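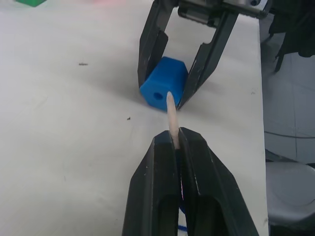
Gima opened its workshop in Wemunier to visitors on October 14, 2019, and for one afternoon people from the town could stand close to the machines that the company usually shows only to its customers. The most popular place was the table with the two-arm system called Plirneo. Its task looks very simple: one gripper holds a blue block with a round hole in the front, and the other brings a thin wooden stick to the hole. A child can do this without thinking, but for two robot arms it is a difficult exercise, as both sides must agree on the position of two things at the same time.

The company makes assembly equipment for small factories and has worked on Plirneo for six years. Until now most of its machines used a single arm and a fixed holder, which keeps the part in place while the arm works. A fixed holder is exact and cheap, but it must be changed for each new product. With a second arm, the company says, a customer can go from one part to another by changing the program, and the old holders can stay on the shelf.

The staff explained that the last centimeter is the hardest. If the stick arrives a little too much to one side, it touches the face of the block and can slip in the fingers. The system therefore moves fast at the beginning and slowly at the end, and it measures the force on both arms during the contact. When the force is too high, the arm goes back a short way and tries again from a slightly different angle. A screen next to the table showed this force as a moving line, and many visitors watched the line more than the arms.

170 people had registered for the tour, and they were divided into small groups. Each group stayed 20 minutes at the Plirneo table and then continued to the packing line and the training room. The workshop has 2,630 square meters, and a part of the back hall was closed because of work for a customer. Visitors were asked to stay behind the yellow line on the floor and to keep their bags on the shoulder side away from the machines.

There were many questions, and the same ones came back in almost every group. How long does it take to teach a new task? According to Gima, an experienced operator needs one working day for a simple part and up to a week for a more complicated one. Can the arms hurt a person? They stop when they feel a resistance that is not expected, but the company still recommends a fence or a light barrier for normal production. One visitor wanted to know if the fingers wear out. The answer was yes – they are treated as a spare part and are replaced after regular inspection.

Some visitors also asked about jobs. The company answered that its customers have difficulty finding people for repetitive assembly work, especially for the night shift. Not all visitors were satisfied with this answer, and the discussion went on for some time over coffee in the training room.

The first Plirneo system outside the workshop will go to Naciri, a producer of small wooden and plastic parts for furniture. There it will put dowels into drilled pieces, with a goal of 2,000 pieces per shift. Naciri will test it next to the present manual line before it decides on a second system. The installation is planned to start before the end of the year.

Gima wants to repeat the open day next October. Schools and training centers that would like to see the two-arm table earlier can ask at the reception desk in Wemunier for a group visit. Places are limited, and the visits are free of charge.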